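Mwajuma Mussa and I spent a morning in May at Camik's workshop, looking at what a handling robot would cost us to buy and run at Kombo. We went with a list of questions from our budget meeting and got answers to most of them.
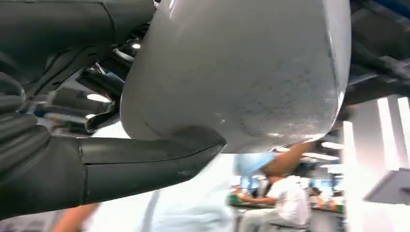
Black gripper finger beside the gray shell, a desk or workbench behind.

The shell has scuffs on its lower side, so I asked about spare covers. They are quoted separately, as are fingers. Beatrice Tanui, who handles their orders, gave us a delivery time of 8 weeks and a service plan at $119 a month. Fliton quoted us more for service but included parts.

Floor planning took up the rest of the visit. Camik tapes out a parking spot for each cart, and we would need to do the same — our storeroom has 39 square meters to spare.

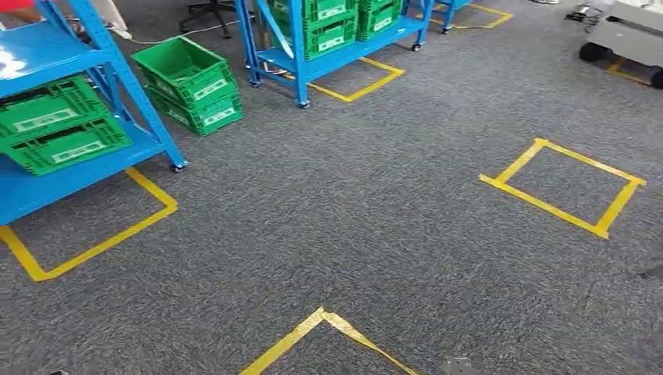
I have put $2000 in the draft budget for carts, crates and tape. Mwajuma wants a second quote from Burnodeo before we order anything.

Contact | © Kombo | Back to top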